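Last updated: 2024-07-18

Wonby Household Food Waste Pilot: Progress Report to the Rekero Fund

1. Status

The pilot is on schedule and within budget. Enrollment closed in January with 40 households in the Evangelista district. Separate collection of kitchen scraps has run weekly from that point. Two households withdrew after moving out of the district and were replaced from the waiting list.

2. Collection results

Total food waste collected to the end of the reporting period is 1,220 kg. Loads are weighed at the Ovov depot on arrival and again after contaminants are removed. Plastic film remains the main contaminant, followed by produce stickers and metal lids. Contamination fell after the revised sorting leaflet was delivered and has stayed below the limit set in the grant agreement.

Coffee grounds and tea bags were a frequent source of questions. The leaflet now states that grounds and paper filters are accepted and that tea bags are accepted only if the maker lists them as plastic-free. Mugs, plates and other ceramics are not accepted in any stream and should go to the depot as rubble.

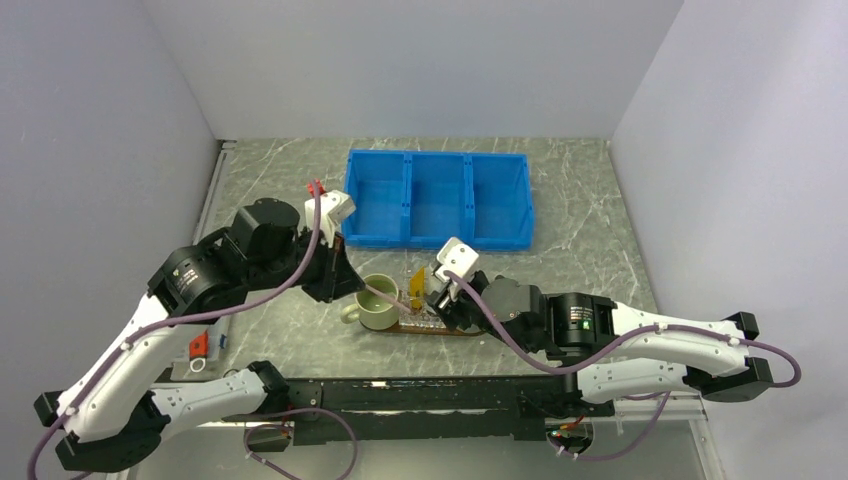

3. Composting

Material is composted at Ovov in 4 covered bays. Core temperature is logged daily. One bay failed to hold temperature for 7 consecutive days and was rebuilt with additional wood chip. The finished batch from that bay will be tested separately and will not be released until results are received.

4. Changes to plan

The second household survey has been moved back one month to avoid the summer break. No change to the budget is requested. The unspent printing allocation will be carried forward to the fall leaflet.

5. Next period

- Complete laboratory tests on the first finished batches
- Issue the second survey
- Agree on a collection route for the Wonby extension area

Contact: Wonby Pilot Office | © Wonby Food Waste Pilot | Back to top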